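Subject: Re: [sim-users] Door task: handle grasp passes in the log, door never moves

On May 20, 2024, a list member wrote:
> We see the same thing on Foda. The log says the handle is grasped,
> the arm pulls back, and the door stays put. Is it the hinge friction?
> We set ours to 2 and it made no difference.

Hi all,

I don't think it's friction! I chased that one for most of a week and got nowhere. Our success check was only looking at the distance between the fingertips and the handle frame, so the gripper could close on thin air next to the knob and still score a pass. Out of 40 runs in Susevura, 28 were marked as good grasps, and when I sat down and watched the replays, 14 of those had no contact at all. Oops.

The worse part is what comes after. The arm thinks it has hold of the door, swings through the whole opening path, and in a few runs the elbow went straight into the wall. On the Montecinos arm with real hardware that would be a bent wrist (or somebody's shins), so please don't copy our old check over.

The door I'm using is the glazed one with the small brass-colored handle out on the right side:
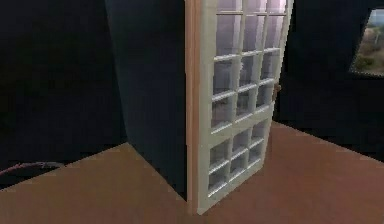 sim_door_tinkerer

The handle is pretty small next to the rest of the door, so a few centimeters of slop is plenty to miss it. I've now added a contact force test on both fingers, plus a stop if the hinge angle hasn't changed by the time the arm is up to 2 seconds into the pull. Patch is in the Raltotik branch. Could you try it on Foda and send me your log?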